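Skatach Cedar & Oat Hand Balm, reviewed

I go through hand balm the way other people go through parking tickets, so when Skatach sent word of a new tin in September I bought two. One for home, one for the office, where the air has the moisture content of a cracker.

The balm is shea butter, sunflower oil, oat extract and cedar. The label says 96 percent plant-based and doesn't say a thing about the other four. Out of the tin it's firm, close to candle firm, and you have to hold a thumb on it for a bit before it gives in. After that it goes on well and sinks in faster than the Nirnitix one I used all last winter, which left fingerprints on everything I own and a few things I don't.
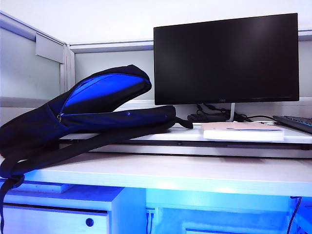 The backpack, open on the desk.

The scent is the part people will argue over. I get pencil shavings first, then porridge. I like pencils and I like porridge, so fine, but my sister sniffed it and asked if I'd been building something. It fades within 40 minutes.

Gripes: the lid. It's a screw lid, and you will be trying to open it with balm on your hands. I've had to use my teeth, at my age. The tin also dented on its second day, though the balm didn't seem to mind.

One tin is 100 grams and lasted me seven weeks of heavy use, knuckles included. Cuticles are much better, and the crack on my left thumb has closed up. I'd give it 93 out of 100, with most of the missing points going to the lid. I've already ordered a third tin.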